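Zarkinholm Ski Club - minutes, September meeting

Present: Britta Heitmann (chair), Gerd Schwerdtfeger, Orsolya Kozma, Sohail Naqvi. Apologies: Mareike Ackermann.

1. Minutes of the last meeting approved with one correction - the slalom had 61 starters.

2. Freeride day. Gerd has walked the Grevura face and wants the start moved below the upper ridge. Agreed.

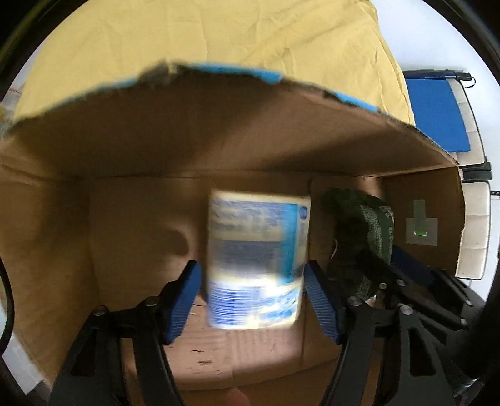

3. Race bibs. Orsolya has two quotes and prefers Schmieder. Small items for racers will go out in plain brown cardboard boxes. Sohail to order.

4. Budget. Wax and gate repairs came to 347. Approved.
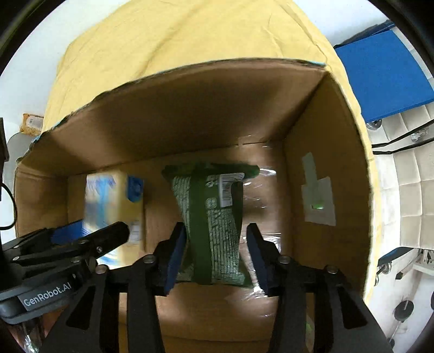 Open cardboard box, yellow cloth behind

5. Next meeting at 7 p.m., Barkeo lodge.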